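Chapter 5

Buying an Arm: How to Read an Offer

Last updated: Nov 8, 2023

By this point in the book you know what a joint is, what a gripper does and why a robot that can lift a kilogram in the brochure may sulk at half that with its arm stretched out. You are therefore ready to be sold one.

Most people meet their first robot through a salesman. The engineering comes later, usually in the same week as the invoice. This chapter is about the gap between the two, and about how to ask questions across it without sounding as if you left your wallet open on the desk.

We shall work throughout with one offer, the Clarkness bench kit, sold by Femavberg to colleges, small workshops and anyone else with a sturdy table. It is a fair choice for a textbook because it is neither very good nor very bad. The leaflet promises "a complete sorting cell in a single afternoon". A training centre in Bragança took it at its word and had theirs sorting by February, having ordered it before Christmas. The staff there were pleased with it all the same, and so, with reservations, am I.

An offer of this sort has two halves. The first is the hardware, which is listed in loving detail. The second is everything you need before the hardware will do anything, which is listed in a footnote or left for you to discover. Software licences live in the second half. So do spare fingers for the gripper, training for whoever is going to run the thing, and delivery to any building with stairs. When you compare two offers, compare the second halves first. The first halves tend to look alike, as they are often written by people who have read each other's. 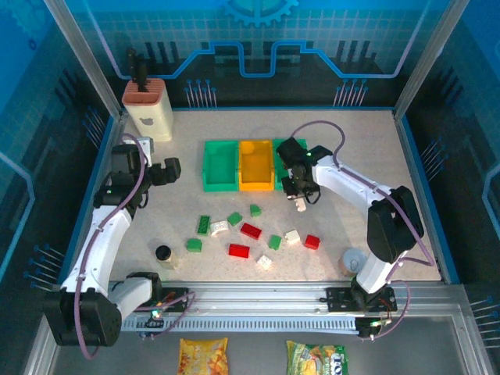 Sorting is the job that nearly every bench kit is sold on, and it deserves a closer look than buyers give it. The task sounds like something you would hand to a bored child: pick up a block, put it in the right bin, carry on until tea. A supplier's demonstration will often start with the blocks in a tidy row, all facing the same way, and under those conditions almost anything looks clever. Ask for a worse table. Blocks in green, red and white, strewn about with one standing at an angle and another tilted diagonally, make a much more honest test, and it does no harm to leave a plastic cup and a knife block standing on the same surface. Notice also that with two arms on one rail, and only the right one holding a block, you have a question worth putting to any supplier: what is the second arm for? It may halve the time. It may spend much of the day waiting politely for the first to get out of the way. The leaflet will give you the speed of one arm and invite you to double it.

Colour brings its own trouble. Three colours of block and two colours of bin do not pair off by themselves, and somebody has to decide what goes where and write it down in a form the machine accepts. In the Clarkness kit this is done on a settings page that I found perfectly clear on my second visit. The rival kit from Prirkness uses drop-down menus, which are quicker to learn and slower to change. Try both if you can, and bring along the person who will be doing it every morning.

Then there is the matter of the success rate. In my own trials the Clarkness kit placed around 82 per cent of blocks correctly without help. Femavberg's leaflet prefers the word "reliable". Before you argue over either, settle what counts as a success. Does a block count if it is dropped and picked up again? Does it count if it lands in the bin by way of the bin's edge? Suppliers have views on this, and they are generous ones. Write your own rule before the demonstration begins, and keep score yourself.

The rest of the chapter takes the offer apart in the order in which it will cost you money. Section 5.1 deals with the purchase price and what it leaves out. Section 5.2 covers the service contract, a document best read sitting down. Have a real quotation beside you as you work through them, even an old one, and a pencil for the margins.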